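Audio Production 1 - Handout 6: Equalization

Instructor: Ruaridh Baxter. Lab assistant: Chutima Bunnag.

Reading before class: chapter on filters in the course reader, plus your own notes from Handout 4 (microphones). Bring closed-back headphones if you own a pair.

1. What an equalizer does

An equalizer raises or lowers the level of part of the frequency range. The bass and treble knobs on a car stereo are a simple equalizer with two fixed bands. A studio EQ gives you more bands and lets you choose where they sit.

Most bands have three controls:

Frequency - the center or corner point of the band, in hertz.
Gain - how much you boost or cut, in decibels.
Q - how wide or narrow the band is. A high Q is narrow, a low Q is wide.

Some plug-ins label the last one "bandwidth" and run it the other way, so a bigger number means wider. Check before you turn it.

2. Filter shapes

High-pass filter. Lets the highs through and removes what is below the corner frequency. On a spoken voice, start at 80 Hz and move up until the voice gets thin, then back off a little.

Low-pass filter. The reverse. Useful on bass amps with a lot of hiss.

Shelf. Raises or lowers everything above or below a point by the same amount. Gentle, and hard to do much damage with.

Bell. Boosts or cuts around one center frequency. This is the one you will use most.

Notch. A very narrow, very deep cut. Use it for hum or a single ringing note.
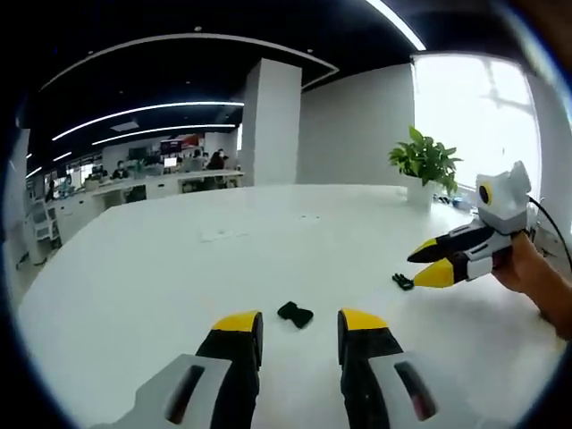

Fig. 1. White table, two hand-held grippers, small black items on the surface.

3. Where things live

These ranges overlap and every source is different. Treat them as places to start listening.

Below 60 Hz: rumble, traffic, footsteps, the bottom of a kick drum.
60 to 250 Hz: weight and warmth. Too much here and the mix gets boomy.
250 to 500 Hz: the muddy area. Small cuts on several tracks often work better than one big cut on the mix bus.
500 Hz to 2 kHz: the body of most instruments. Too much sounds like a telephone.
2 to 5 kHz: consonants, pick attack, snare crack. The ear is very sensitive here.
5 to 8 kHz: sibilance on vocals.
Above 10 kHz: air. A small high shelf can open up a dull recording, and it will also bring up noise.

4. Finding a problem frequency

Set a bell with a fairly high Q and boost it by 8 dB or so. Turn your monitors down first. Sweep slowly until the unpleasant sound jumps out. Now turn the boost into a cut of 3 or 4 dB and widen the Q slightly. Bypass the band and compare.

Do not sweep for too long. After a minute everything sounds like a problem. If you heard nothing wrong before you started sweeping, leave the track alone. 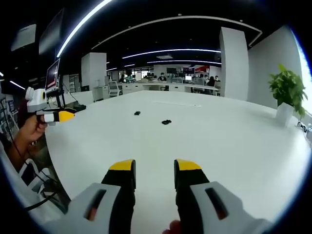

Fig. 2. Gripper with yellow fingertips over the table.

5. Worked case: the Endale vocal

We will use the session by Gijs Hoekstra, recorded in June for the song "Endale." The vocal was sung very close to a cardioid mic, so proximity effect has added a lot of low end. There is also a hard edge at 3,000 Hz on the louder lines.

Steps taken in the rough mix:

High-pass at 90 Hz, 12 dB per octave.
Wide bell, 3 dB cut at 220 Hz.
Bell at 3,000 Hz, 2 dB cut, medium Q.
High shelf at 11 kHz, 1.5 dB boost.

Match the output level before comparing. The low cuts make the track quieter, and the louder version nearly always wins an unfair comparison.

The acoustic guitar in the same session has one resonant note at around 1,680 Hz. A narrow cut handles it. Živko Pavlović mixed his version without that cut and moved the guitar back in level instead, and we will listen to both.
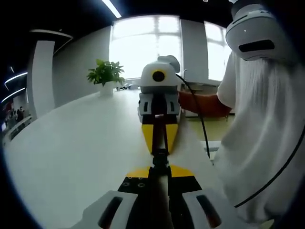

Fig. 3. Two grippers, the farther one facing the viewer.

6. EQ before or after the compressor?

Either. If low rumble is making the compressor react, put the high-pass first. If you want a tone boost to stay where you set it, put that band after. Plenty of engineers do some of each - cuts before, boosts after.

7. Lab, Wednesday

Open the session folder named Cleven. It has four tracks: voice, bass, guitar, drums. Work in pairs for 30 minutes.

a) High-pass every track except bass and kick.
b) Find one frequency to cut on each track. Write it down with the gain and Q.
c) Make room for the voice at 2,000 Hz by cutting the guitar. Leave the voice flat there.
d) Bounce with EQ on and with EQ off, at matched levels.

Hand in both bounces and your list. Late work goes to Vasilis Stan by email.

Next handout: reverb and delay.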